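Wanted: patient people to sew very small things

Orkico is looking for people to join our suturing practice sessions, which start again in November. You will be putting stitches into practice pads. The pads don't complain, which puts them ahead of most of us by the end of an afternoon.

What you'd be doing

Curved needle, dark thread, a pale surface with a small raised mound in it. In at the top of the mound, out again, tie, trim, repeat. There are 14 places and each session lasts 3 hours - bring a jumper, as Butkienė House was built before warmth.

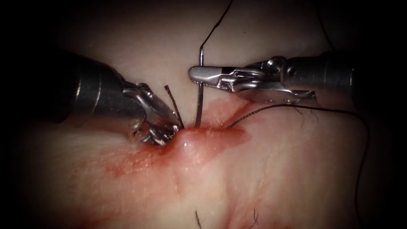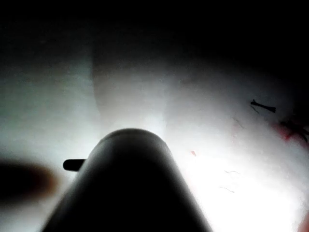

Who we want

Steady hands help. A steady temper helps more. No medical training needed, though if you can darn a sock we'd like to hear from you first. You must be over 18 and able to attend 5 sessions.

What you get

Travel costs, lunch and a certificate of modest size. Write to Justinas Jõgi at Orkico, Room 101, by 03/08/2024, and tell us the fiddliest thing you have ever mended.

Comments (3)

Flaleck: Does a cross-stitch of Lincoln Cathedral count? Took me two winters.

Justinas Jõgi: It counts. Please apply.

Idby: Did this last year. Lunch is sandwiches. I still can't tie the knot, but I have taken up quilting and my husband has moved his desk.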